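ok quick one tonight, it's nearly eleven and I still have glue on one elbow.

So the craft corner. I've been saying since April I'd sort it out and then the card drawer jammed for good (washi tape roll wedged behind it, had to take the back off with a butter knife) and that was that. Everything out on the floor. Everything.

Things I found: a library card from when we lived in Ulbridge. Two left-handed scissors, none of us left-handed. The Kulten paper trimmer I replaced last year becuase I was sure I'd lost it. A birthday card for Oduor Muriithi, signed, sealed, stamped, never sent. Sorry Oduor. It was a nice card too.

Paper was the worst part. I buy it like other people buy snacks. Sabina Říha came over with soup and ended up sitting on the rug sorting patterned sheets for most of the evening, and she counted, because she is like that, 161 sheets of patterned paper. I own 161 sheets of paper and use the same four. She made me pick what to let go of. I let go of 52. Felt ill. Then felt great. They're in a bag by the door for the after-school club, plus the glitter, all of it, good luck to them.

What I kept was mostly the small prints. Leafy ones, brown and green, anything that looks like it could wrap a bar of soap. Those I do use, for envelopes and for lining the bottoms of boxes.

Then the shelf. I did want a big unit with doors, looked at one from Kaijage, 600 for what is basically a box with hinges, closed the tab. A little open wooden rack does the job. Markers go in the middle where you can grab them, lying down so the ink doesn't all run to one end. Boring stuff underneath.
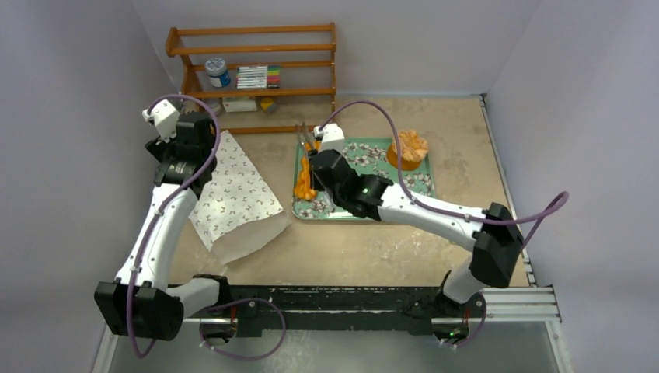
Lying down is the big change for me. I had mine standing in a mug for years, tips up, and half the reds were scratchy and dry. Tested every one on the back of an old phone bill. Threw out way more than I'd like to admit. The ones that lived get a proper row and if a new one comes in an old one goes out, thats the rule, we'll see how long it lasts.

Paper rule is: one sheet out at a time. Sheet goes back before the next one comes out. I broke it 3 times in the first evening. But even so I could see the table at the end, which hasn't happened in a while.

Curling corners, since somebody always asks: put the sheet under a heavy cookbook overnight, print side down. Don't iron it. I ironed one. It went shiny and smelled like a burnt envelope and Sabina laughed so much she had to put the soup down.

Still to do. Ribbon (a knot the size of a cabbage). Stamps. The tin of buttons from the Soko stall, which I keep moving from one spot to another and calling it tidying. Also need labels for things but to make labels I need the label maker and the label maker is, I think, in the hall closet behind the vacuum.

Going to bed. If you want any cardstock in a truly awful mustard, message me, I have a lot, will post it for free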